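**Ticket 2826 – right arm, gripper won't close fully, basket cell**

Site: Rarthorpe, cell 2
Opened by: Bronisława Urbańczyk
Assigned to: Tarek Tazi
Status: closed, one item carried over

### Report

Right gripper stops short of closed. The controller shows the close command as accepted, then a position fault about a second later. It will clear with a reset and run for a while, then fault again. Started in September after the finger change. The job running was the two-basket transfer. No damage to the baskets that I can find. I stopped the job and left the arm powered with brakes on. – B.U.

### Log

**9:10** – Read back the fault history. Every entry is the same code, position error on close, all on the right gripper. Left arm is clean. No over-temperature, no bus errors, so I'm not starting with the motor.

**9:25** – Jogged the gripper open and closed by hand from the pendant at low speed. Opens fine. On close, it stalls before the tips meet. Stalls at the same place each time, which looks more like a hard stop or a bad zero than a weak drive.

**9:40** – Checked the fingers at full open through the wrist camera, with the arm held at the table.

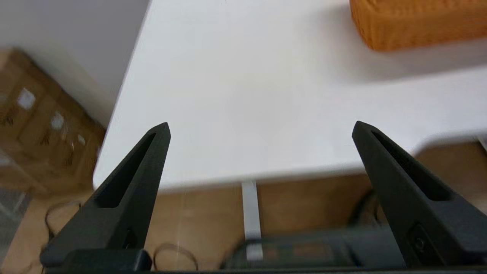 *Wrist camera view, gripper open, fingers against the white tabletop.*

Both tips show in the view and the spread looks even by eye. I don't see anything caught between the fingers. That doesn't rule out the screws, so I pulled the arm up to the service pose and locked it out.

**10:05** – Put a driver on the finger screws. Left finger tight. Right finger moved almost a quarter turn before it took load. Took both fingers off. The seating face under the right one had a thin ridge of old thread lock along one side, left over from the last set. With that under it the finger sits slightly proud and toes in, so the bases bind before the tips close.

**10:20** – Scraped the ridge off with a plastic blade and wiped both faces with alcohol. Do not use a steel blade here, the carriage face marks easily. Refitted the same fingers. They are the Flinon pattern and neither one is cracked or worn, so no new parts used.

**10:45** – Removed the lockout and ran the homing routine. First try failed with the same code. Second try the same.

**10:50** – The stored zero was taken with the right finger sitting wrong, so homing was looking for a position the gripper couldn't match. Cleared the stored zero and taught a new one:

1. Open the gripper page on the Hevano controller and set force to low.
2. Jog closed until the tips touch. Stop there, don't hold it on.
3. Save as zero, then power the gripper off and on. The controller keeps the old value until it restarts.
4. Home the gripper. It should finish without a fault.

Homed clean after the restart.

**11:15** – Cycled open and close 10 times at low force, then 10 at job force. No faults.

**11:30** – Moved on to the cables before putting the job back. The wrist bundle has to follow the arm through the whole reach over the table, and if a connector gets pulled it can throw a position fault that looks a lot like this one. Set the arm at the right side of the table and watched the bundle on the head camera while jogging the wrist roll slowly in both directions.

What I checked:

- Camera cable: loop moves freely, connector seated.
- Gripper power lead: seated, latch closed. Wiggled it at the plug with the status page open and the voltage held steady.
- Encoder lead: seated. Strain relief was loose by one notch, pulled it up.
- Wrap on the forearm: good, nothing rubbing through.

Pose used for the cable check, with both baskets left on the table:

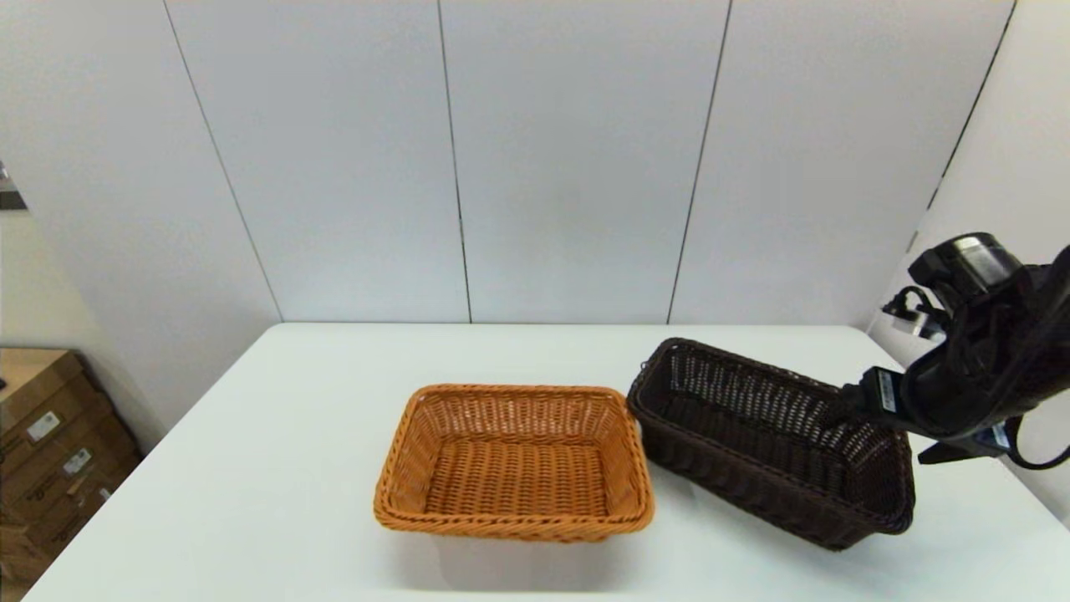

### Follow-up from Bronisława

Ran the transfer job after lunch with the speed at half, then at normal. No position faults on either. One missed grasp on the orange basket – the fingers closed above the rim and came up with nothing. No fault code with it, so I logged it as a separate note.

Two questions before I sign off. Does the new zero change the grasp width in the job file? And should the left gripper get the same cleaning?

### Reply from Tarek

The job file stores width as an offset from zero, so it moves with the new value. You shouldn't need to touch it. If the misses keep happening, look at approach height first. The old height may have been nudged to work around the bad closing. Bring it down a little at a time with the speed at half, and save under a new name so we can go back.

Yes on the left gripper. It isn't faulting, but it got its fingers changed on the same day by the same method. I'll do it at the next stop.

### Cause

Old thread lock left on the right finger seat. Finger could not sit flat, the screw backed off, and the zero was then saved with the finger out of line.

### Parts and time

- Parts: none
- Used: alcohol wipes, medium thread lock from the Villanueva kit (nearly out, please reorder)
- Downtime: one morning

### Carried over

- Clean the left finger seats and teach the zero again. Owner: Tarek.
- Add "clean both seating faces" to step 11 of the finger change sheet. Owner: Bronisława.

Ticket closed by B.U. after the second run at normal speed. Left gripper work goes on its own ticket.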